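3.2 Household fruit stores

The second part of the survey dealt with how fruit is kept at home between purchase and eating. Most of the earlier work on fruit waste has looked at shops and packing sheds, and the home has been treated as the end of the line. In Jurngate this leaves out a good deal, as many households there buy from the weekly market in one large trip and keep the fruit for several days in whatever room is coolest. In older terraced houses this is often a bedroom at the back, and fruit was recorded in bedrooms nearly as often as in kitchens (Figure 4). 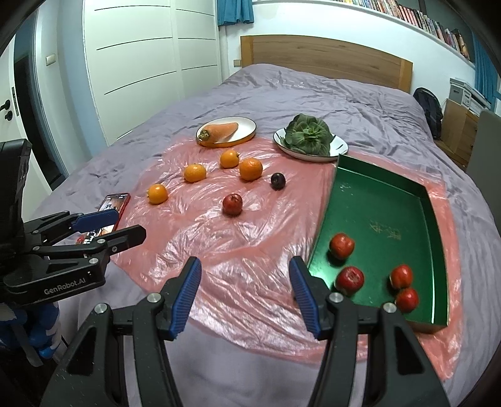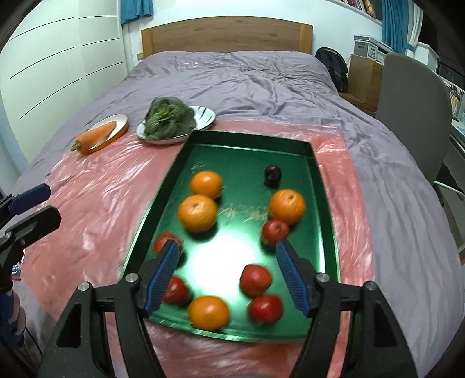 Figure 4. Fruit set out on a plastic sheet over a bed. In both views there is red fruit in a green metal tray; in the second the tray also holds oranges and a plum.

A total of 608 households returned a storage diary. Each diary covered 32 days and asked for the kind of fruit bought, the room and container in which it was kept, and the day on which each item was eaten, cooked, given away or thrown out. Diaries with gaps of more than three days in a row were left out of the analysis of keeping time but were kept for the tables on rooms and containers. Between them the diaries recorded 2449 separate purchases of fruit.

Containers were grouped by shape. Bowls were the most common, followed by shallow trays, carrier bags and cardboard boxes. Households that used a tray tended to lay the fruit in one layer, and those that used a bowl tended to pile it. Bruising was noted more often for piled fruit, and apples at the bottom of a bowl were the items most often described as "forgotten". We did not ask respondents to weigh what they threw away. The pilot in Zamach had shown that few people would do so for longer than a week.

Mixed storage was usual. Apples and oranges were kept together in most homes, and plums were added to the same container when in season. Ripe apples give off ethylene, and soft fruit stored beside them would be expected to ripen sooner. The diaries agree with this for plums, which were eaten or discarded earlier when kept with apples than when kept alone. No clear difference was found for oranges. Respondents seldom gave ripening as a reason for separating fruit. When they did keep kinds apart, the reason given was usually that one member of the household did not like another person's fruit to be mixed with their own, or that the container was full.

Room temperature was taken morning and evening in 90 of the households, using a simple dial thermometer supplied with the diary. Back bedrooms were cooler than kitchens on most mornings and the gap was widest in April, when heating was still in use downstairs. By late evening the gap had narrowed. Two streets in the Westus district did not follow this pattern. The houses there were refitted with shared heating, and bedroom and kitchen readings were close to each other throughout.

The link between room and waste is weaker than the temperatures alone would suggest. Fruit kept in a cool bedroom lasted longer before it spoiled, but it was also out of sight during the day and was eaten more slowly. In the smaller households these two effects came close to cancelling out. Section 3.3 takes up the question of visibility and compares the Jurngate diaries with those from the Tô study, where fruit was mostly kept near the front door.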